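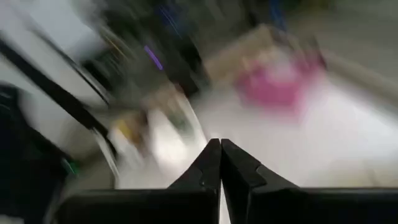
Figure 7.1 Bright pink on a white surface.

Chapter 7
Clearing and Sorting a Work Surface

After studying this chapter, you should be able to:
explain the difference between clearing, sorting and storing
set up a surface for sorting
use color to group items quickly
decide what to do with an item that has no home

Key terms: clearing, holding spot, home, sorting pass, stray

A table collects things. Mail gets put down on it, then a cup, then a shirt with a missing button, and by the end of the week there is no place left to eat or write. The same happens on counters, desks and the tops of dressers. In Chapter 6 you learned how to plan storage for a room. In this chapter you will work on the surfaces themselves, where most of the daily mess in a home begins.

People often use the word "tidying" for three separate jobs. Clearing means taking items off a surface. Sorting means putting like with like. Storing means returning each item to its home, the one place where it is kept when it is not in use. A person who tries to do all three at once will walk back and forth across the house with one sock or one pen at a time. The work goes faster when each job is finished before the next one starts.

Color is a great help in the second job. Look again at Figure 7.1. The shape is hard to make out, but the pink is easy to find. A strong color on a plain, pale surface can be picked out before we know what the object is. This is why many households choose one bright color for things that are often misplaced, and why a plain sheet or a bare tabletop makes a better sorting surface than a patterned cloth. White items are the exception — they are easily missed on white, and should be sorted on something darker.

Color has limits. A pink cloth and a pink toy may end up in the same pile on the first sorting pass, though they belong in different rooms. The second pass is made by use: who needs the item, where, and how often. Section 7.3 covers both passes in detail.

Some items will be left over at the end. These are called strays. A stray may be a part of something else, a thing that belongs to a visitor, or a thing that was never given a home. Do not push strays to the back of the surface. Put them together in a holding spot, such as a shallow box, and go through it on a set day.

Case: The Pindesa Apartments
Elmarie Buthelezi and Cristóbal Quezada share a two-room apartment with one table. She sews on it and he uses it for bookkeeping, and they both eat there. Before they changed their routine, her thread and his receipts were stacked together and moved to the bed at every meal. They now clear the table fully each evening and keep a separate bin for each kind of work. Their holding box is on a shelf by the door. We will return to their table in Section 7.4, when we look at surfaces that have more than one use.

Before You Read
1. Choose one surface in your home. List what is on it now, and write down where each item is normally kept.
2. Mark the items that have no home. Keep your list for the activity at the end of Section 7.2.

7.1 Preparing the Surface

Begin with good light. Open the curtains or turn on the overhead lamp, and set a trash bag and two empty boxes within reach. Take away anything hot, sharp or breakable first, and put it where it will not be knocked over while you work.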